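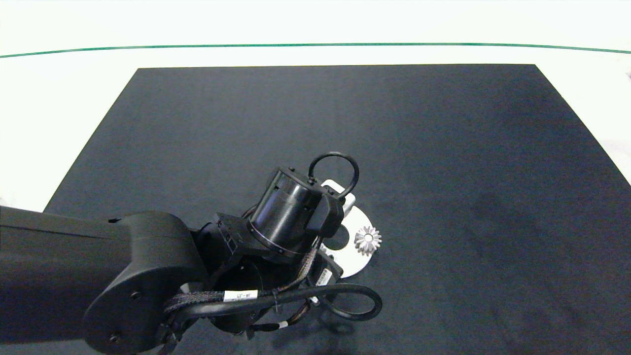
16 Nov 2019

Up early and did the nine miles out to Mimirard and back on foot. Frost on the fields until late. The bakery at Inach was shut again, so I had crackers and cheese on the wall by the bridge.

Came home with sore heels and paid the heating bill — 200 dollars, more than last March. Moved the geraniums into the porch.

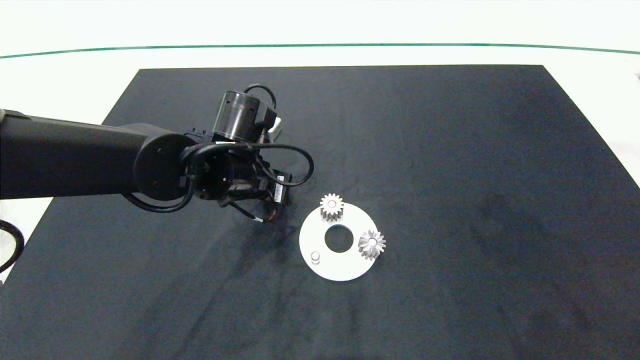
The left boot is letting in water at the toe and I will have to take it back to the shop. Soup for supper, then two chapters of the Msimang book. It is slow but I want to finish it before the library wants it back. Rain forecast for tomorrow.
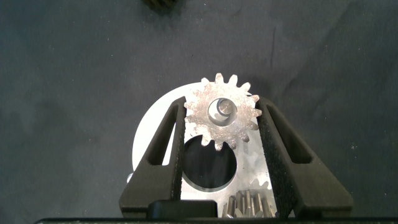

Silver gear, teeth all the way round.

Bed by ten.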